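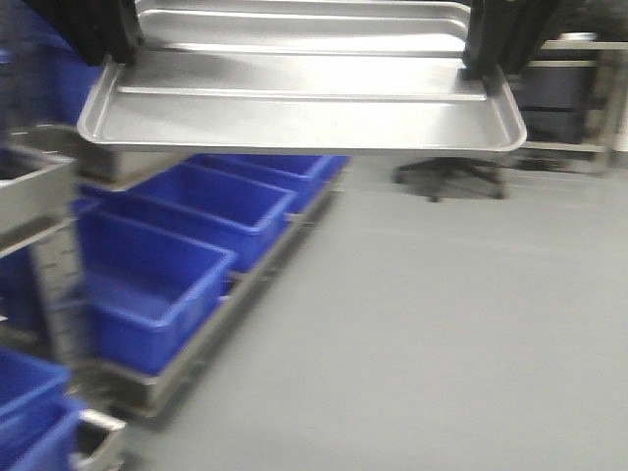 One reader of the Minwood kitchen pages wrote in to say that her steel trays come out of the dishwasher with a rainbow film and chalky spots, and that scrubbing only adds scratches. Both marks are easy to remove. The film is heat tint, and the spots are minerals from hard water.

What you need
White vinegar
Baking soda
Two soft cloths
A sink or tub that holds the tray flat

Step 1. Wash off the grease
Use hot water and plain dish soap. Vinegar won't reach the minerals through a layer of oil, so wash twice if the metal still feels slick.

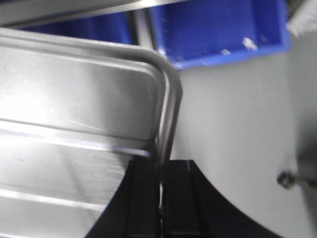

Reading time: 2 min | 306 views

Step 2. Soak in vinegar
Mix 600 ml of warm water with 85 ml of vinegar. Pour it in and leave it for ten minutes — longer for thick scale. Wipe with the grain, then tip it out.

Step 3. Clean the rim
Food collects under a rolled edge. Make a paste of baking soda and water, work it along with a cloth, and go slowly at the corners. Rinse until the water runs clear.
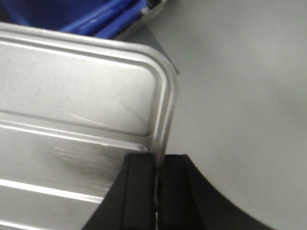
Step 4. Dry right away
Air drying brings the spots back. Dry the tray by hand and stand it on edge overnight before stacking.

Do not use bleach or steel wool. Bleach can pit stainless steel.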